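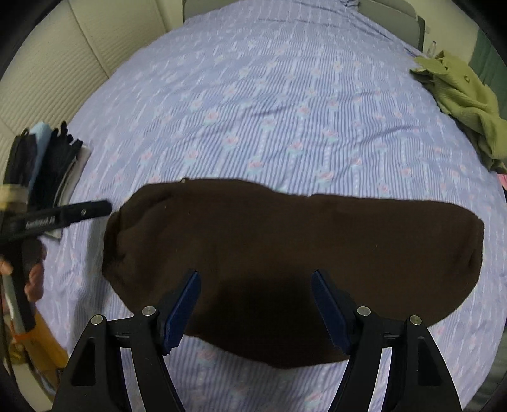

Folding bench notes, December
Bedroom room, second week

Start 9.40. Heating was on since early morning, so the air is dry and everything dark collects lint. I write this mostly for Dong-geon, who takes over the garments after the break, and for myself, because I forget which item did what.

Purpose of this week: decide on one folding order for the soft garments, so the drawers and the suitcase test use the same folded size. Until now each of us folded in own way and the stacks did not match. Mine came out wide and low, Dong-geon's narrow and tall. Both are fine for a home, but the Pandetti drawer insert does not accept the tall ones.

Dark brown garment, laid across the bed

I laid it sideways over the near part of the bed, on the pale blue sheet. Brown on this sheet is easy to see, much better than on the grey cover we had in November. The edges are clear and I can find a seam without searching. On the grey cover I lost the sleeve of the navy top two times and folded it inside by mistake.

Things I noted:

The left end does not want to be flat. The cloth gathers there and makes a narrow folded rim. If I fold from this side first, the rim goes into the middle of the package and makes a lump. Better to open the gather with the flat hand and only then start. I tried to start from the right as well, where the seam turns in with a small wrinkle. The wrinkle is less trouble than the gather.

The small light tag or loop at the upper left is useful as a mark. I use it now to know which way is up, it is quicker than comparing the long edges. Please do not cut it off.

Lint. Pale specks again, after I brushed it yesterday. The smooth surface shows every one. I suspect the cream towels, they are stored in the same Clorberg tub. From today the dark garments go in their own tub with the lid closed. The lint roller is in the top drawer of the night table, the refill is nearly finished.

Shadow. In the lower middle of the brown cloth it is nearly black and I can't see creases there. I moved the Skovton lamp to the other side of the bed at 10.15 and it is a bit better, but then the window side goes dull. To try: lamp higher, and the blind half down.

Folding order, version 3

1. Spread the garment sideways, tag at the upper left.
2. Smooth from the centre to the ends. Press the gathered end last.
3. Lower edge up to the upper edge. On the brown one this edge has a rounded point near the middle, so tuck the point in first, otherwise it sticks out at the top like a tongue.
4. Right end over to the centre, then left end over it.
5. Turn the package and press with the forearm.

Version 2 had step 4 before step 3. It was faster, but the package opened itself when I lifted it. I keep version 2 for the thin T-shirts only.

Weights and sizes

The board under the press step was 500 g, the flat one from the kitchen scale set. Without the board the brown package springs up to 79 mm high. With the board for one minute it stays at 63 mm after I take the board away. The insert has 133 mm of inside height, so two pressed packages fit and two unpressed ones don't. I measured with the steel ruler, not with the soft tape, which is stretched at the beginning and should go in the garbage.

About the bed

The bed is large, and this is comfortable for spreading but not for the back. I stand bent over for every fold. Calloway (the old ironing table in the hallway, it has the name on the frame) would be the correct height but it is too narrow for the big garments. For socks and the small towels I will use it anyway.

The sheet also moves. When I press step 5 it slides toward me a little and the stripes are no longer straight, then I fold to a crooked line without noticing. I tucked it deeper under the mattress at the foot end. Is there a fitted one in the right size? I looked in the hall cupboard and found only the single ones.

Stopped 12.20 for lunch.

Afternoon, short

Repeated version 3 with the grey cardigan. The buttons must be closed first, at least the top and the bottom one — otherwise the two fronts walk away from each other in step 3. Height not measured, somebody took the ruler.

For Dong-geon

Pillowcases are washed but not ironed, leave them so.
The two wool items are not for the press board.
Write the version number next to each result, also when you change only one small thing. I could not read my own page from the first week for this reason.
We need lint roller refills and one more tub with lid.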